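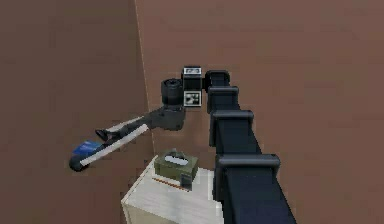 Brannigan Household Words: a word list for kitchens and the jobs done in them

Welcome, and thank you for stopping by. Brannigan is a plain collection of the words people in Britain and Ireland use for ordinary things in the kitchen, along with the places we heard them and a few notes on who says what. It began as a long argument over whether the thing you dry plates with is a tea towel, a drying-up cloth or a glass cloth, and it has grown a good deal since then (the argument is still going, in case you were wondering).

What's in the folder

words.csv - the main list, one word or phrase to a row
places.csv - the towns and counties mentioned in the main list
notes.txt - longer remarks that wouldn't fit in a column
changes.txt - what has been altered and when

There are 500 entries in the main list. I did try to stop at a tidy number, and I'll admit that one or two of the last ones in were a bit of a squeeze, but they are all words that a real person said to one of us in the course of ordinary talk. Nothing has been copied out of a dictionary.

The columns

word: the word as it was said, in lower case
thing: our plain name for whatever is meant, so that all the words for a bread end sit together
place: where the speaker grew up, which may be a long way from where they live now
age_band: young, middle or older, as the speaker chose to put it
sure: yes or no, depending on whether we heard it clearly
remark: anything else worth keeping

A row looks like this when you open it up:

nobby, bread end, Nottinghamshire, older, yes, "also her mother's word"

Please be gentle with the place column. People move about, marry into other families' words and pick things up from the telly, and a speaker who grew up in Kent may well have learnt to say "spurtle" from a Scottish grandmother. Where we knew of something like that we put it in the remark.

How the words were gathered

Most of them came from long chats over a cup of tea. We would start with something easy, such as what you call the worktop, and let people wander off from there. Worktop, work surface, counter, side and bench all turned up in the first afternoon, and "put it on the side" turned out to puzzle a fair number of people who had never heard it. Bread was easily the richest subject. Kettles were a disappointment - nearly everyone calls a kettle a kettle - although the words for filling one and setting it going more than made up for it.
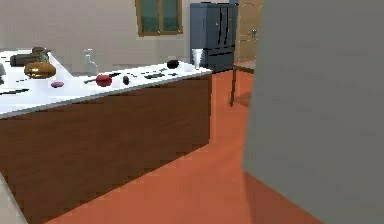

A kitchen with a white worktop and a dark wood base.

Each word was written down at the time and typed up later by Jonalyn Tolentino, who also sorted out the spellings. For words that are hardly ever written down, she asked the speaker how they would put it in a letter and went with that. If two people spelt the same word differently, both spellings are in the list as separate rows, with a remark pointing from one to the other.

Things to watch out for

The list leans towards older speakers and towards the north of England, simply through who we know. Wales is thin and Northern Ireland is thinner still. There are 7 rows with no place at all, where the speaker would rather not say, and these are marked with a dash.

A word being missing tells you very little. We may just not have met the right person yet. I would also ask you not to count rows and treat the answer as how common a word is, as we stopped writing down "tea towel" fairly early on.

Some of the words are a little rude. They have been left in.

Opening the files

Everything is saved as plain text with commas between the columns, so any spreadsheet program will do. If the pound signs or accents come out as gibberish, choose UTF-8 when the program asks. Anything with a comma inside it is wrapped in double quotes.

Sending us more

We'd love to have your words, especially the ones your family uses and everybody else laughs at. Add a row at the bottom of words.csv, fill in as many columns as you can, and leave a line in changes.txt to say what you did. If you aren't sure about something, put "no" under sure and tell us why in the remark. Corrections are every bit as welcome as new words.

Version 2 came out in May. It has the places file, which the first one lacked, and a better set of notes on gravy.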